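Do we need another app for keys?

My building in Travstead is getting rid of keys. The letter came under the door last week, which I thought was a nice touch for a company that wants to stop using paper too. From December every tenant is supposed to open the front door, the bike room and the mailbox with a phone. The system is called Gape. I did not make that up, and somebody was presumably paid to.

I've read the letter twice now and I still can't find the problem it solves. It says keys are "a known source of friction." Are they? I've lived at this address for 12 years and I've locked myself out once, on a Sunday, in socks. The super let me in and I gave him a six-pack. I don't know what the six-pack would be under the new arrangement. There's a support line, open until 9 p.m.

The selling point is supposed to be safety. A lost key can be copied, they say, and a lost phone can be switched off from anywhere. Fine. But I've dropped plenty of keys in my life and the finder never knew which door they belonged to. My phone has my name, my address and a map of how to get there. I asked the management office about this and was told the data is "handled responsibly," which is what I would say too if I didn't know.

Then there's the money. The letter puts the cost of the changeover at $700 per unit, spread over 21 months and added to the rent as an "access improvement." I had access before. It cost $40 when I needed a spare cut at the hardware store on Clonside, and that was for the fancy kind with the dimples.

My cousin in Cumholm has had one of these systems since spring. She likes it, mostly. She also keeps a brass key to the side door on a nail in the garage and won't say how she got it.

I'm willing to be wrong. I was wrong about contactless cards, and I was very wrong about podcasts. If someone in the building can tell me what happens when the battery dies in January with the groceries on the step, I'll sign the form. So far I've asked three neighbors and all of them said they assumed there was a backup. I asked what it was. They assumed it was in the letter.

It isn't in the letter. I'm holding on to my keys until somebody asks for them in person.

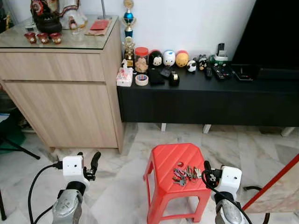
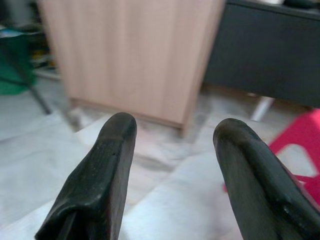
Wiroj Thepsuriya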